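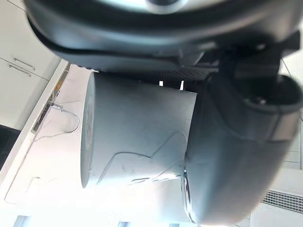

CINDON SIGN TO JERNARI, NEW SINGLE OUT NOW, ALBUM TO FOLLOW

For immediate release – 18 June 2020

Four-piece worship band Cindon have signed to Jernari and put out their first single for the label, "Further Than the Harbour". Out now on all the usual download and streaming services. Album, title still under wraps, later in the year.

The song was written by singer Javiera Espinoza and guitarist Vasco Rebelo at Rebelo's kitchen table, finished in one evening, then left alone for the best part of a year. Big chorus. Piano at the front, drums held back until the second verse. Anyone who has seen the band live will know it as the one they used to close with, when it had no proper name and was down on the set list as "slow one in D".

"It's a song about being carried when you've run out of road," says Espinoza. "We'd sung it in churches and school halls for ages and people kept asking where they could get it. We had to keep saying sorry, you can't. So it's lovely to be able to say yes."

Cindon started out leading Sunday evening services and have since played 332 shows, most of them in churches, a few in pubs, one in a cattle market (indoors, good sound). Their self-released EP, "Meireles", named after the street where Rebelo grew up, was pressed in a run of 405 copies and sold off the end of the stage. All gone now. The label is looking at putting it back out but no promises.

The album was recorded before April with the band playing together in one room, very few overdubs. Strings on two tracks. There is also a choir on the closing song, 44 voices, drawn from three congregations who had never sung together before and had one rehearsal with tea in the middle. Rebelo produced. "I wanted it to sound like us on a good night," he says. "There's a wrong note on track six, mine, and I left it in. Javiera's vocal on that take was too good to loose."

Track list so far includes "Further Than the Harbour", "Lamp in the Window", "Every Morning New" and "Psalm for the Night Shift", the last of these written for Espinoza's sister, who is a nurse. Running order not final.

The single comes with a B-side, an acoustic version of "Lamp in the Window", just voice and guitar. Chord sheets and lyrics for both songs are free from the band's website for any church that wants to use them. Key of D and key of G, plus a capo chart. Piano parts to follow once someone has typed them up.

LIVE DATES
All spring and summer dates are off, as you'd expect. The Rerkus Festival appearance moves to next year and tickets already bought will stay valid – please contact the festival direct for refunds, not the band. The album launch night is still being planned. Venue holds 847, date to be confirmed when we know what is allowed. In the meantime Espinoza and Rebelo are playing short sets from home on the band's page, requests welcome, covers considered.

FOR EDITORS
Cindon are Javiera Espinoza (vocals, piano) and Vasco Rebelo (guitar, vocals) with bass and drums. Interviews by phone or video, mornings best. Radio edit of the single is avaliable on request, as is the full-length version, and a lyric sheet. Review copies of the album will go out as downloads first, CDs after. Please say which you need when you get in touch with the Jernari press office.

ENDS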